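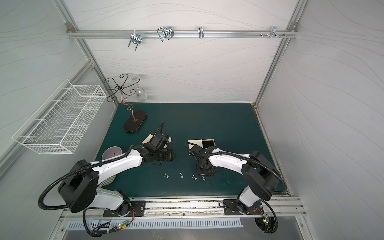
In the previous section we considered the storage of small valuables from the side of the owner. We now turn to the packages themselves, and to the place which a package takes among other household objects. The material comes from the Umley survey, in which 400 households were asked where they keep earrings, rings and thin chains, and from a smaller set of 79 packages which were catalogued at Atby.

### 4.1 Drawer boxes

The first type consists of a sleeve and an inner drawer. The outside is usually light in colour and the interior dark, so that a small object is easily found. This contrast is especially useful for pearls. In a drawer with a black lining, two white pearl earrings can be distinguished at once, even when one has a single round pearl and the other carries a cluster of irregular pieces. The gold-toned parts are much smaller, but they also remain visible against the black.

A pull tab on the drawer is a minor detail, but respondents mentioned it often. Without it, the owner must push the drawer from behind, and the contents may slide to one end. We therefore recorded the presence of a tab as a separate variable, following the coding scheme of Seyoum.

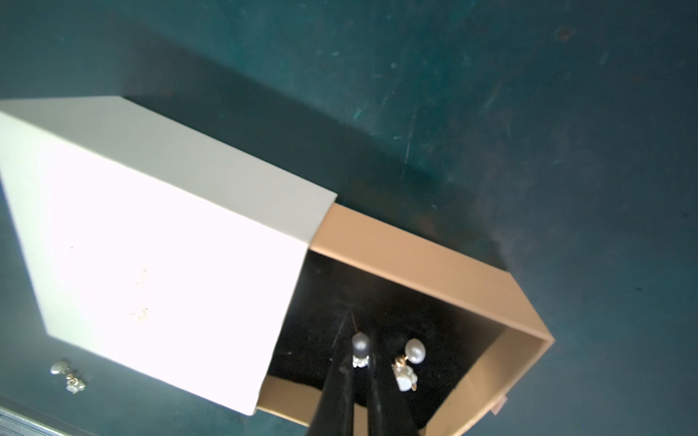

### 4.2 Surroundings of the box

A jewellery box seldom has a surface for itself. In the Umley responses it shared a shelf or a table with dishes, glasses, keys and ornaments, and the owners did not always regard this as disorder. What matters for our analysis is whether the neighbouring objects stand on the same surface or are raised above it. A hanging glass, a wall basket and a row of hooks leave more of the table free than the same objects laid flat, although a decorative stand still needs space for its base.

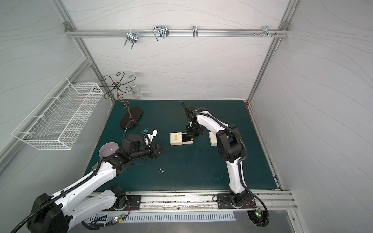 *Figure 1. Objects kept on and above a shared surface: wire mesh basket on the left wall, scrolled metal stand with a suspended wine glass, and hooks on the back rail.*

### 4.3 Boxes with a separate lid

The second type has a base and a lid which is lifted off completely. When the box is open, the two parts lie side by side and occupy nearly double the area. On the other hand, the whole insert is seen from above, and no part of the jewellery stays under a sleeve. In the catalogue this type was more frequently made of textured paperboard in cream or ivory, with thin script lettering on the lid. Pale lettering of this kind is elegant but difficult to read under strong light. 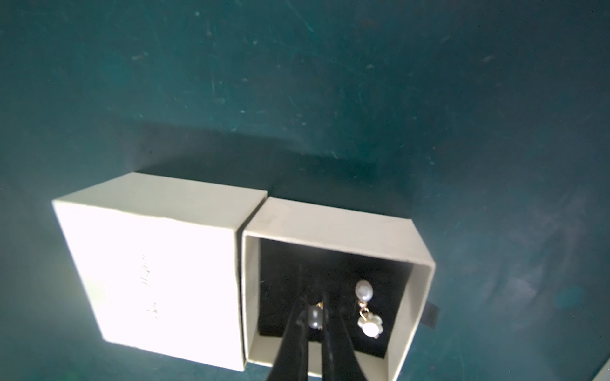 ### 4.4 Limitations

The Atby catalogue contains only 10 packages from Gelluscombe, and 2 of these were missing their lids. The comparison between the towns should therefore be read with caution.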